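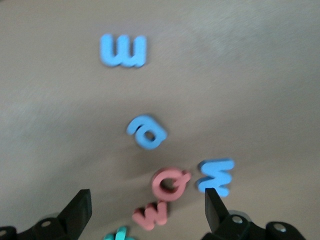

Flusia foam sheet is a closed-cell sheet material for die cutting, knife cutting and hand cutting. It is sold to sign shops, school suppliers, display builders and makers of tool inserts. The sheet is colored through its full thickness, so the cut wall has the same color as the face and needs no edging or paint. Thicker grades are used for shapes that are meant to be picked up, such as foam alphabet letters in blue, pink and teal, where the raised side has to give the fingers something to hold. Thinner grades are intended for lining and backing.

Flusia is made by Skullum and sold under catalog number 2486. The grade and color codes follow the catalog number on all orders, quotes and packing slips.

Sheet format

Width: 612 mm, both long edges trimmed
Length: 1200 mm standard, longer lengths on request
Thickness: 2, 3, 5, 8, 10 and 15 mm
Thickness tolerance: plus or minus 0.3 mm up to 5 mm, plus or minus 0.5 mm above
Surface: smooth both sides, or smooth one side and split one side
Backing: none, or pressure-sensitive adhesive with paper liner

Sheets in 8 mm and above are supplied flat. Sheets in 2 mm and 3 mm can be supplied flat or on a core. Material supplied on a core takes a curve and should be laid flat for a full day before cutting.

Grades

Grade S is the general-purpose grade. It is soft, bends without marking and recovers slowly from a thumb press. It is the usual choice for craft shapes, letters and numbers.

Grade M is firmer and holds a sharper corner. It is used for drawer inserts and for shapes with narrow strokes, where grade S would flex too easily. Corners with an inside radius under 1 mm should be cut in grade M only.

Grade T is the firmest of the three and is stocked in black and gray. It is not offered with adhesive backing in 15 mm.

Color

Stock colors are white, black, gray, light blue, dark blue, teal, pink, red, yellow and green. Color is matched within a production lot. Small differences between lots are normal and are most visible in light blue and pink. Orders that will be used side by side should be placed together, with "single lot" written on the order line. The lot number is printed on the carton label and on the liner of adhesive-backed sheets.

Custom colors are made to a physical sample. Printed color charts and screen values are not accepted as a reference. The smallest custom run is 87 sheets in one thickness.

Cutting

Steel rule dies: use center-bevel rule for 5 mm and below, and long side-bevel rule for 8 mm and above. The bevel goes to the waste side. Side pressure from a center-bevel rule in thick sheet gives a hollow wall, which is often reported as a material fault.

Knife plotters: use a drag knife up to 3 mm. An oscillating knife is needed from 5 mm up. Reduce the speed on inside corners and overcut by the width of the blade tip.

Hand cutting: a new snap-off blade and a steel ruler are sufficient. Make two or three light passes. A single heavy pass compresses the sheet and the wall springs back at an angle.

Hot wire cutting is not recommended. The wire leaves a glazed skin that does not take adhesive, and the fumes must be extracted. Laser cutting has not been tested and is not covered by the cutting guide.

Bonding

Tollon contact adhesive is the recommended product for joining Flusia to itself, to painted board and to most sheet metals. Apply a thin coat to both faces, wait until it is dry to the touch, then press together. Position is fixed on contact. For large panels, place release paper between the two faces and pull it out in stages.

Adhesive-backed sheet should be applied at room temperature to a clean, dust-free surface. Textured walls and fresh paint give poor results – test a small piece first and leave it in place for a week.

Storage

Store flat, away from sunlight and out of contact with solvents. Do not stand sheets on edge. Stack height should stay under 79 cm for grade S, as the lower sheets take a set under load. Adhesive-backed sheet should be used within a year of the lot date.

Cleaning

Wipe with a damp cloth and mild soap. Do not use acetone or paint thinner. Pencil can be removed with a white eraser. Permanent marker generally cannot be removed.

Ordering and samples

Sample sets contain one piece of each stock color in grade S, 5 mm, plus one piece of grades M and T in gray. Sets are sent free to trade accounts. Cut samples from a customer drawing are charged at the normal cutting rate and credited against the first order.

Cut parts are supplied through the Bañez workshop. Drawings should be sent as DXF at full scale, closed outlines only, with text converted to curves. Questions about drawings go to Jomar Macapagal. Questions about stock, lots and delivery go to Nestor Tagle.

The cutting floor is closed for maintenance for the last part of December. Stock sheet ships as normal during this period.

Data sheet revised Apr 29, 2024. Change in this revision: 15 mm added to grade T, unbacked only.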